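Robot Learning, Unit 6: Two Hands and One Burger
Handout to go with the Zosudow paper. Bring a pencil, there's algebra at the end.

Most of you will have skimmed the reading and concluded that imitation learning means copying a patient human until the loss goes down. Fair enough. Today's question is narrower. In a bimanual task, how does the policy decide which hand goes first, and does it need to be told?

The task is burger onto plate. The plate is on the left, the burger is on the right, and each has a hand nearer to it than the other. A lazy policy reaches with the right hand and then discovers geometry. A better one plans a handover in the open stretch between the hands, or moves the plate as well. 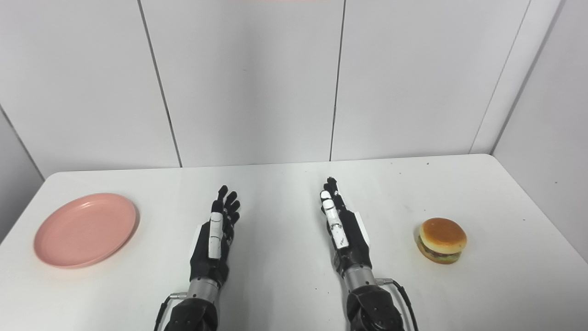

Couldn't you just hard-code the handover and go home early? came the objection from the back row last year. You could, and for one layout it would beat anything in this unit. Swap the plate and the burger and you would be writing a second script, then a third, and by January you'd have a filing cabinet.

Zosudow trains on demonstrations with a hand-role label attached to each segment: reach, hold, receive, idle. The label is predicted first and the joint targets are conditioned on it. The baseline, Plultumska, predicts joint targets directly and leaves the roles to sort themselves out, much like a group assignment.

Our replication used 30 demonstrations per layout and 17 layouts, with 14 for training and the rest held out. Training ran for 1000 epochs, mostly out of superstition; the validation curve went flat long before that. On the held-out layouts the labelled policy dithered less at the start. The baseline's favourite failure was sending both hands for the same object — very polite, very slow.

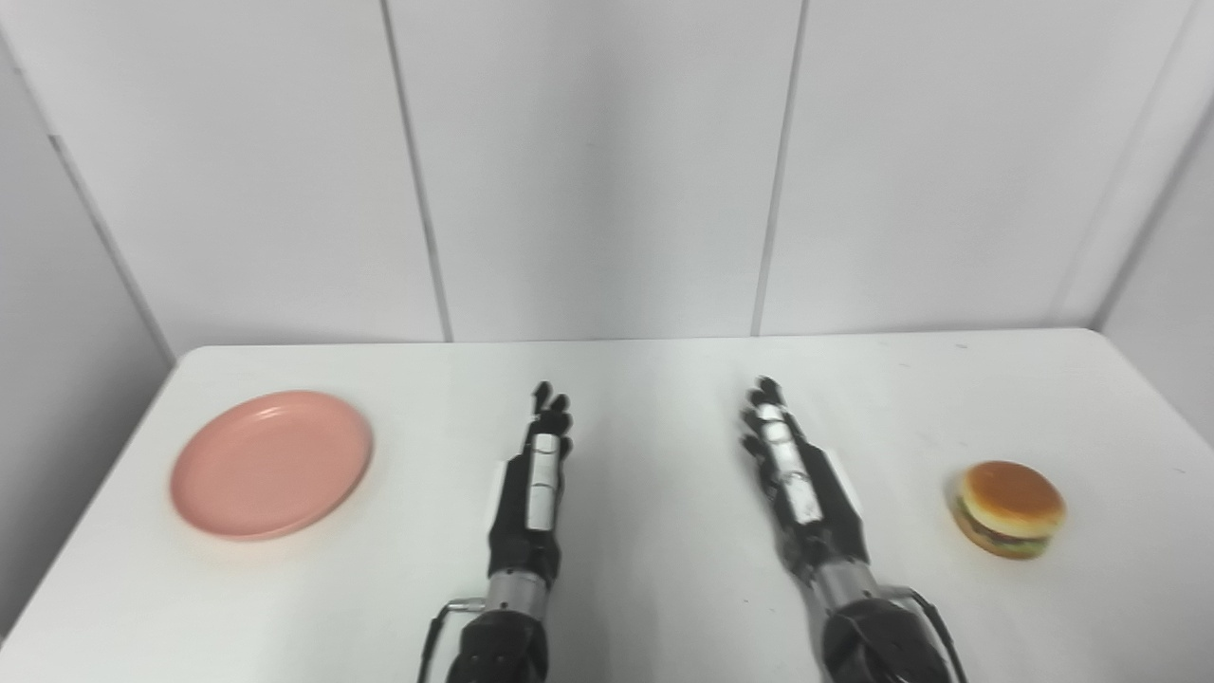

Işık wrote in the margin of the draft that idle is a role too, and that we had given it too few examples. Correct, annoyingly. We relabelled the waiting segments and the false starts dropped again.

For the tutorial:
Write out the factorized policy, with the role variable explicit.
Say what happens to the gradient if the role labels are wrong for one hand only.
Read the appendix on label noise. Skip the one on colour augmentation.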